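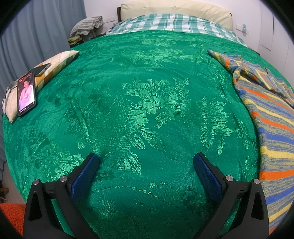
I have now gone a full season without the hot wash, and I can answer most of what Tove asked about guest room laundry. We have five rooms at Lanstead, all doubles, open from April to the end of October, and everything goes through one domestic machine and a line in the yard. Sheets and pillowcases are changed for every guest and always will be. The question is the top layer, and there I have gone back to bedspreads over a blanket in all the rooms. The green one with the big peonies is the sort I mean: a shiny damask, large enough to cover the whole bed, with a pattern busy enough that you don't see every small crease. Plain white shows everything, and I am done with plain white.

On temperature. I used to wash all bed linen at 60. Last season I did it at 40 with a longer program, and 60 only for anything stained or after a guest who had been ill. I kept a notebook. We had 591 loads from opening to closing, counting towels, and I rewashed fewer than I expected, mostly pillowcases with makeup on them. The power bill went down, but we also had a mild fall and one room shut for three weeks with a leaking window, so I would not put a figure on the saving.

Towels are a separate matter. At 40 they came out clean but began to smell a little by midsummer. I tried soda, I tried vinegar, and I tried leaving the machine door open between loads. What helped was going back to 60 for towels and leaving out the softener entirely. They are a bit stiffer off the line. Two guests mentioned it and one of them said she liked it.

Tove asked how often the top covers get washed. In our house it goes like this:

Bedspread: shaken out at every change, looked over on both sides, washed once a month or at once if marked.
Blanket under it: washed at opening, midseason and closing.
Top sheet: folded back over the blanket by a good hand's width, so that the blanket never touches anyone's face. Changed with the rest.

I know some of you wash the top cover for every guest. If you have duvets with covers, you have to. With a spread that gets taken off and put over the chair at night, I don't think it is needed, and I say so on the card in the room. The card reads "Bed linen is fresh for you. The bedspread is for daytime – please fold it over the chair at night." Most people do it.

The large spreads are the awkward ones. A double with a proper drop on both sides fills my drum completely, and a full drum does not rinse. I found this out with a cream one that dried with streaks of detergent down the middle. Now they go in alone, with half the soap and an extra rinse, slow spin, and I hang them over two lines about a foot and a half apart so that the air gets in between. Shiny woven covers I turn inside out and keep in the shade. I don't iron them. If there are creases I put them on the bed slightly damp on an empty day and open the windows.

Hjalti wrote to me off list to ask whether it would be cheaper to send everything out. I got a price from Fluvel, who collect twice a week on this side of the valley. They have a minimum of 200 pieces a month, which we would reach in July and August and not in the other months, and you pay for the minimum either way. Sheets came back nicely pressed in the trial week. One pillowcase was not ours. For a bigger place I think it would make sense, and Védís has used them for longer than I have, so maybe she could write a few lines about how they handle missing items.

Buying. Please do not buy the cheapest fitted sheets. I bought a batch at the start of last year and the elastic went in a third of them before the season was over. Flat sheets last longer and you can turn them. I have some from my mother-in-law that have been cut down the middle and sewn sides to middle, and they are perfectly good for the staff room. For bedspreads I look at house sales and the secondhand shop in Brøndum. Check for pulled threads near the foot end, where suitcases get dropped, and hold the cover up against a window. If it has been folded on the same lines for years you will see the light through the folds, and it will split there in the second or third wash.

Storage over the winter: everything washed, fully dried, and rolled instead of folded if you have the shelf space. I use old cotton pillowcases as bags. Plastic bags gave me yellow marks two winters in a row. The loft was too damp as well, so it all lives in the wardrobe in room 2 now, with the door left open a little.

One thing I have not solved is what to do about dogs. We take them in two of the rooms and charge 300 per stay, and it does not cover the extra work in shedding season. I have tried an old sheet over the foot of the bed, which the dogs ignore. If anyone has a throw that hair comes off easily, please tell me the fabric and where you got it. Fleece is no good, I have tried it.

Halldóra, I have not forgotten the curtain question. I will write about linings separately when I have found the receipt.

Signe Lauritsen
Lanstead

Tove Nørgaard wrote:

> Hello all,
>
> We take over the house at Grarkumeo in March and I am trying to work
> out the linen before I order anything. The last owners left duvets
> that are lumpy and I don't want to keep them. My questions are:
>
> What do you wash at, and has anyone dropped to 40 for a whole season?
> Do you use duvets or blankets and spreads, and how often do you wash
> the top cover?
> How many sets per bed do you keep? I was thinking of three.
> Is there a laundry that collects out our way?
>
> We will have one machine to begin with and no dryer. There is a good
> drying room behind the kitchen with a radiator in it.
>
> Thank you for the advice about keys, it was very useful.
>
> Tove

PS. I see I left out the number of sets. Three is right if you have no dryer. Two is enough in a dry spring, and then it rains for a week in June and you are making up beds with the good tablecloths. Get four of the pillowcases, they go first.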